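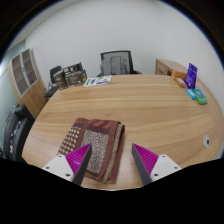
Household Money and the Law
Unit 6 handout: Borrowing when your income is uneven

Welcome back, everyone. A few of you stayed behind last time to ask how a person with seasonal or freelance work ever gets a mortgage, and since that question was going to come up in this unit anyway, I've moved it to the front. Please read these notes before class and bring a calculator (your phone is fine).

What a lender is trying to find out

When you apply for a home loan, the person reviewing your file wants to know two things: how much money comes in, and how likely it is to keep coming in. With a salaried worker both answers are usually sitting on a pay stub. With somebody who paints houses in summer and does very little in February, the reviewer has to work it out from tax returns, bank statements and sometimes a letter from a regular customer. It takes longer, and I won't pretend otherwise, but people do it all the time.

Most lenders will ask a self-employed borrower for two years of returns. They look at the income left after business expenses, and this catches many people by surprise. All those deductions that made you so pleased in tax season also make your income look smaller to the bank. I have watched grown adults go quite pale when they see the figure. If you think you may want to borrow in the next couple of years, talk to whoever prepares your taxes well ahead of time - the choices you make now will be on the page later.

Averaging

The usual approach is to add up two years of net income and divide by 24 to get a monthly figure. If the second year was lower than the first, the lender may use only the lower year, and may ask you to explain the drop in writing. Keep that letter short and plain. One page, dates included, no life story (I say this as a person who would certainly put in the life story).

Our case for the unit

Bohdan Hrynyshyn repairs and refinishes furniture in the town of Drollton. He works alone and his best months run from May to September. He has found a small house and wants to know whether he can carry the payment. After averaging, the monthly housing cost he believes he can manage is $1,289. The loan he has been offered, by a lender we'll call Levchenko Home Lending, comes with a payment of $1,116 for principal and interest.

So he's fine, with money to spare? Not yet. That payment leaves out property tax and homeowners insurance. Add those in and you'll want to see how quickly the $173 gap gets used up. In the worksheet, tax and insurance together come to almost $19 a day in a bad scenario and $11 a day in a better one. Yes, I've given them to you by the day on purpose, so that you'll have to convert before you compare. Use a 30-day month. Work both versions and write a sentence or two on what you would tell Bohdan if he were your brother.

Paperwork he should gather

Two years of complete tax returns, every page and schedule. Business and personal bank statements, kept apart if at all possible. A profit and loss statement for the current year. Proof that the business exists, such as a license. A record of any debts, including the van.

His second borrower problem

Bohdan's friend Radymyr Vakulenko has offered to sign the loan with him. Radymyr earns a steady wage at Varkico and it's a kind offer. We'll spend a good part of class on what it means, though, and I'd like you to come with an opinion. A co-signer generally owes the debt just as fully as the borrower does. If Bohdan misses payments, the lender may be able to go after Radymyr, and the missed payments can show up on both credit reports. Signing the loan does not by itself put Radymyr's name on the deed, either. People mix up those two documents constantly, and some very old friendships have ended over it.

For discussion

If you were Radymyr, what would you want in writing between the two of you? Would a smaller loan and a year's wait suit Bohdan better? How many months of payments should a person with seasonal income keep in savings before buying? There is more than one sensible answer to that last one, and I enjoy hearing them all.

Reading

Chapter 9 in the course reader, up to the heading on refinancing. The Bila case at the end of the chapter is optional, but it's a good read and it will help you with the July assignment.

Worksheets are due at the start of class. If your numbers come out strange, hand them in anyway with your steps showing and we'll sort them out together.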